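Undus desk tidying set: README

Hello, and thanks for downloading. I'm Iolo Lewis and I put this collection together at Floncombe, mostly in June, with a lot of help from the others in the room. It's about the dullest job there is, putting pens back in the pot, and I have grown weirdly fond of it!

What's in it

There are 3222 short clips, each one a go at clearing some small bits of stationery off a white surface. Pens, highlighters, tubes, cups, the sort of stuff that gathers on anybody's desk by four in the afternoon. Most clips last over 10 seconds. I've sorted them into 13 folders by what's being moved, so if you only care about pens you can grab the pens folder and leave the rest alone.

The folder called "trevor" is the odds and ends. It got that name on the first morning and by the time I thought of a better one all the paths pointed at it, so Trevor it stays.

How a clip goes

I put the bits down wherever my hand happens to drop them, with the cup near the middle or towards the back. Then everything goes in the cup, one at a time. No order, no rule about which way up. If something rolls off the edge the clip stays in, but it gets "dropped" in the notes column (please don't throw those out without a look, some of them are lovely recoveries).

I did try lining everything up neatly at the start, and the clips came out so alike that I binned the lot and began again. Messy is better. Clear pens are the ones I'd look at hardest if you're checking your own labels, as a see-through barrel on white is easy to miss when you're whizzing through.

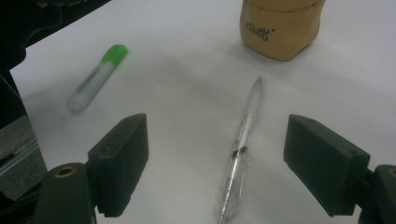
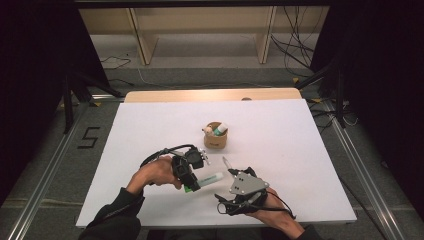 Labels are in one big spreadsheet, one row per clip. The columns are clip name, folder, what was moved, where it ended up, and notes. I typed the notes myself and my spelling wanders a bit, so search for both "highlighter" and "hilighter" until I get round to fixing it. "Pot" and "cup" mean the same thing too, sorry.

If you just want a taster, the file called drokix_small has 2000 of the clips at a lower quality and fits on an ordinary memory stick. Drokix is our shared drive, by the way, so any path starting with that name needs swapping for wherever you've saved things.

Known gaps

Hardly any scissors. No rulers at all, they don't fit in the cup. The lighting is much the same throughout, so don't expect evening gloom or strong sun. I'd like to add paper clips and rubbers next, and if you've got a good way of labelling a whole handful of paper clips I'm all ears.

Use it for whatever you like, and please put the Undus name somewhere if you publish. Mistakes in the spreadsheet can be sent to me at Floncombe with the clip name and the row number.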